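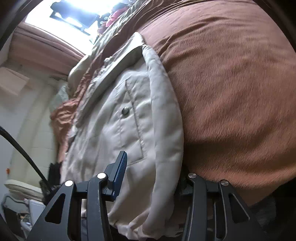 **Ticket:** Chapters of a serial showing in the wrong order, and one half missing
**Opened:** January 11, 2021
**Site section:** Fokinden story archive, Romance (men), serials
**Status:** Solved, left open for one small follow-up

**From the author**

Hello all, and a happy new year to whoever picks this up. I've been posting my serial, *The Plamamus Ferry*, on Fokinden since October and I've had nothing but kindness from the readers, so please don't take any of this as a grumble. I do need a hand though.

The story follows two old flames who meet again when one of them takes a job on the night crossing to Hao, and it's very much a slow burn. They don't so much as hold hands until chapter nine. Yesterday evening I uploaded chapter twelve, and when I went to check it (I always read through once on the live page, with a cup of tea, as that's when I spot the typos) I found it sitting between chapters one and two. Anyone starting fresh would go straight from the two of them being introduced on the quayside to a blazing row about a letter that hasn't been written yet!

The second thing is that chapter twelve stops dead after the line "and he put down his suitcase and said". The chapter should run to a bit over 2000 words and there are only a few hundred on the page. I've had two very sweet comments asking whether it was a cliffhanger.

What I've tried so far:

- Deleted the chapter and put it up again. Same place, same cut.
- Pasted it in from my own copy instead of uploading the file. It went in whole, but the italics vanished, and he thinks in italics quite a lot, so I put it back.
- Looked at it on my phone as well as the laptop. No difference.

I write in Bindent and save as rich text, which has been fine for the other eleven. I'm not very technical but I follow instructions well.

**Reply from support**

Hello, and thank you for such a clear report, it makes our job much easier. We're sorry about the suitcase.

The order is the simpler of the two. The archive sorts a serial by its chapter label and reads that label as text, so "12" lands straight after "1". Yours should have gone wrong at chapter ten. Could you have a look in Manage Serial and tell us what the labels for ten and eleven say?

For the missing part, please open the chapter in Bindent and see what comes straight after "said". We're looking for anything unusual there, such as a note, a page break or a symbol.

**From the author**

Well, you've cleared up a mystery. Ten and eleven are down as "Ten" and "Eleven", in words. I must have been feeling fancy. All the others are figures, and I suppose the words simply sorted themselves to the end and looked right by luck.

As for the suitcase, there's a margin note after "said". I'd left myself a reminder to check the sailing times. It doesn't show when I print, so I'd clean forgotten it was there.

**Reply from support**

That's our culprit. The importer stops reading when it meets a Bindent margin note. It ought to skip the note and carry on, and we've passed that on to be fixed.

In the meantime:

1. In Bindent, choose Remove All Notes and save under a new name, so you keep your reminders in the original.
2. Upload the new file over chapter twelve using Replace. Please don't delete it first - deleting takes the comments with it.
3. In Manage Serial, label every chapter with two figures: 01, 02 and so on up to 12.
4. Wait 30 minutes for the index to catch up before you check the order.

**From the author**

All done, and it's all there, italics and everything. I waited the full half hour and they're in order from first to last. The row about the letter is back where it belongs.

One little thing, when you have a moment. The reader count on chapter twelve has gone back to nothing, and it was at almost 200 this morning. I'm not fussed about the number for its own sake, but I'd been hoping to make the front page list. If it went when I deleted the chapter that first time, then it's my own doing and I'll say no more.

**Reply from support**

The deletion did reset it, but the old count is kept for 30 days, so we can put it back. We've asked for that and will leave the ticket open until it shows on your page.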